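4. What ends up at the kitchen window

I should say first that I never planned to write about windows. The project that Abena Owusu and I put together was meant to be about cupboards, and the interview sheet we carried from flat to flat in Skarura had two full pages on shelves, doors, drawers and what people keep behind them. The window got one line near the bottom. By the end of May I had more notes in the margin next to that one line than on both pages of cupboard questions, and Abena told me (fairly bluntly, over bad coffee) that I was writing the wrong paper.

So this section is the window section, and it's the longest one. Sorry, Abena.

4.1 The sill as a working surface

Most of the kitchens we visited in Skarura are narrow. The counter runs along one wall, the sink sits in it, and the window is right there over the sink or just beside it. You stand, you wash, you look out. Anything that has been rinsed needs to go somewhere, and the nearest flat place with moving air is the sill or the strip of counter under it. I don't think anyone decides this. Gwendolyn Lindqvist, who let us come back more often than anybody should have to put up with, laughed when I asked her why the big bowls go there. "Where else would they go?" she said, and then she walked me around the kitchen pointing at all the places they couldn't.

Her reasons were better than the ones in the literature, I thought. The drying rack is made for plates. A wide mixing bowl put upside down on a rack takes over the whole thing, and the plates have to wait. Put flat on the counter, mouth down, it traps the damp and you find a wet ring the next morning. Put flat with the mouth up, it collects drips from whatever is above it. On its side, leaning on something, it's happy. The something is usually the window grille.

Household writing tends to treat the sill as a display surface, a place for plants and little ornaments, and we certainly saw plants. But I'd argue the ones we saw were guests. When a big pot needed the space, the plant moved. Kadir Ertürk keeps basil in a yogurt tub, and over one evening I watched it travel from the sill to the top of the fridge, back to the sill, and finally to a chair, where I very nearly sat on it.

4.2 The grille

The grilles were put in for safety, obviously, and that's what everybody says when you ask. Then you look at what the bars are doing on an ordinary afternoon and it's a completely different job! They hold cloths. They hold hooks. They stop a leaning bowl from going any further back. One family in the Telon block had threaded a whole row of clothespins along the lowest bar and hung rubber gloves from them by the fingertips, which gave me a small fright the first time I came in.

I want to stay with the cloths for a moment, as they turned out to matter more than we expected. A cloth over a grille bar is in the breeze, it's at arm height, and it's out of the way of the splashing (mostly). People had strong feelings about which bar. The low ones are for the cloth in use, the one you'll grab again in a minute. The high ones are for cloths that are finished for the day. Myfanwy Skyrme had a rule that nothing greasy went on the grille at all, and her husband had a rule that he didn't know about her rule, so I wrote both down.

Paint came up a lot too. White was the common choice, and white shows everything. Several people told us they wipe the bars whenever they wipe the counter, and a couple admitted they wipe only the bars a visitor would see. Fair enough. I do the same with my bookshelf.

4.3 Light, glass and how clean a thing looks

One thing I had missed completely until Tavion Yazzie mentioned it: people check their steel against the window. He'd hold a bowl by the rim, turn it toward the light, and look for streaks along the curve. Under the ceiling lamp he couldn't see them. Against the daylight they jumped out at him, and back it went under the tap. After he told me this I started noticing it everywhere. Often there was a tiny tilt of the wrist before the bowl got put down, so quick that I doubt the person would remember doing it.

The kind of glass makes a difference to this. Plenty of these kitchens have patterned panes, the bumpy sort you can't see through, put in so the neighbors don't have to watch you fry onions. They soften the light and they color it. With trees outside you get a greenish or yellowish glow, pretty enough, though Tavion considered it useless for spotting streaks and always opened the window first. Others liked the glow and didn't care about the streaks. I never found a pattern in who cared, and I looked for one harder than I'd like to admit.

Figure 2 puts the main parts of this section together in one small corner: a large steel bowl tipped up on its edge, the white bars behind it, a pink-red cloth folded over one of the lower bars, and frosted glass that has gone pale yellow-green with the sun and the leaves outside. Look at how close together it all is. The cloth hangs just above the rim of the bowl, so a hand that has finished with one is practically touching the other. The thin line of light along the upper edge of the rim is the kind of thing Tavion was talking about, and it's far easier to see than anything down in the gray of the basin.

Figure 2. Steel bowl on its edge at a kitchen window, with a cloth over the grille.
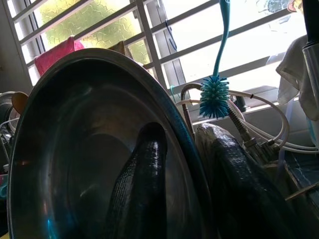 4.4 When the sill is full

Every arrangement like this has a limit, and we got to see it reached on feast days and at the end of long cooking afternoons. First the sill fills up, then the counter below it, and then things start to go on the floor, on newspaper. At that stage people began drying by hand, which on normal days they mostly avoided. Gwendolyn called it "giving in." Kadir called it "my son's turn."

What interested me was the order. Small things were dried by hand first and put away, and the big bowls and pots kept their places at the window almost to the end. I had expected the opposite, seeing how much room you win back by clearing just one large bowl. When I asked about it, the answers went straight to the cupboards, and here I can finally say something about those. The large bowls nest, the nest lives at the bottom or the back, and you have to take half the cupboard out to get at it. Putting a big bowl away is a chore with several parts. A spoon goes in a drawer and you're done.

Myfanwy had given up on the cupboard altogether for her biggest one. It lived at the window full time, leaning, and when she needed the window she moved it to the stove, and when she needed the stove she moved it back. She didn't see this as untidy and after a few visits neither did I. In our coding sheet it had been marked as "left out," and Abena and I argued about that label for most of a train ride. We ended up changing it to "kept at window," and then had to go back through all the earlier notes and ask, for each bowl and each pan, which of the two it was. In quite a few cases we couldn't tell, and those are listed as unclear in the appendix.

I'd be careful about carrying any of this over to kitchens that are laid out differently. The Zumivau flats, which we only got into toward the end, have the sink on an inside wall with no window near it, and there the rack was bigger, the bowls were dried by hand much sooner, and the cloths hung from the oven door. The grilles in those kitchens had nothing on them at all. Section 5 takes up the Zumivau visits in more detail, starting with the racks.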